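Looking after wooden floors (and still liking them in December)

I love a wooden floor! Ours in Diltcombe was under carpet when we moved in, and getting those boards back was the best thing we did to the house. They do need a bit of care, so these are the habits that have stuck.

Sweep before you mop, every single time. Grit is what does the scratching, and pushing it about with a wet mop only makes it worse. I use a soft broom, then a flat mop wrung out until it barely feels damp. My bucket mix is 5 litres of warm water with a teaspoon of mild soap - any more and you get that dull, sticky film.
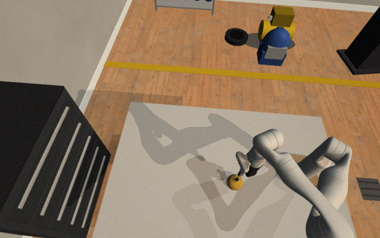 Rugs and mats are brilliant for the busy spots, but they need lifting. Boards change colour in daylight, and a mat left in one place for years will leave a paler or darker patch behind it. A big plain grey square over orange-brown planks looks lovely and shows up crumbs nicely, though it's just the sort that gets put down and forgotten. Turn or shift yours every 6 weeks and shake out whatever has collected underneath.

Felt pads next! Stick them on every chair leg, and wipe the leg with a dry cloth first or they'll slide off within days. Phong Văn from the hardware shop in Drarcombe put me on to the thick ones, and they've lasted far better than the thin sort I used to buy.

Small squeaks between boards often go quiet with a little talcum powder brushed into the gap. Lay an old towel over it, walk up and down a few times, then hoover up the extra.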